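Trestcombe puts a pair of robot arms on bottle duty at Waradia

Waradia, March. Hi everyone, Geetha Pinto here from Trestcombe, and I get to share some news I've been sitting on for weeks! Our two-arm tidying station, Piser, starts work this spring at the Waradia returns depot, picking up the empties that land everywhere except where they should.

If you've never worked a returns floor, let me paint it for you. On a busy Saturday the depot team bends down for a stray bottle 600 times (Dinesh Bangera kept a tally on the back of a pallet sheet, bless him). It's hard on the knees and it's dull, and it pulls people away from the counter when there's a line out the door.

So we've been teaching Piser the job on a small practice floor, with bottles lying every which way and a bin to put them in.

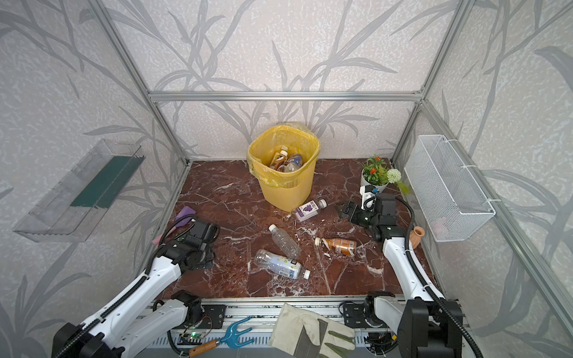
Piser's practice floor, with four bottles still to pick up and the yellow wastebasket at the back.

I should say what changes for the crew, because that's what everybody asked me first. All 26 people at the depot keep their jobs and their hours. The floor pickup comes off the rota, and the time goes to the counter and to sorting, where a person's eye still beats ours by a mile. Two of the team, Dinesh Salian and Till Diekmann, are training as station leads, with a pay bump to go with it. They'll decide when the arms run and when they stop, and they've already sent me a list of complaints longer than my arm (keep them coming, guys!).

Clear plastic is the tricky part, by the way. You see right through it to whatever is underneath, and a label can be facing any direction when the gripper comes down. We've put 400 practice sessions into it so far and we're still at it.
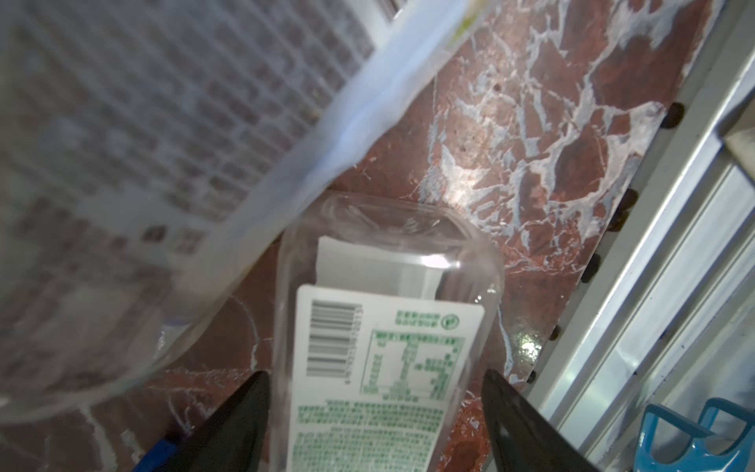 Gangadharan Venkataraman told me he was more worried about noise than about his job, and that he'd want the arms switched off during the morning meeting so people could hear each other. Fair enough! They'll be off until the meeting wraps up.

We'll hold an open afternoon at the depot once the station is in, and neighbors are welcome to come by and ask the crew anything they like. Our friends at Domínguez are doing the sandwiches. For visits or questions, write to me, Geetha Pinto, at the Trestcombe press desk.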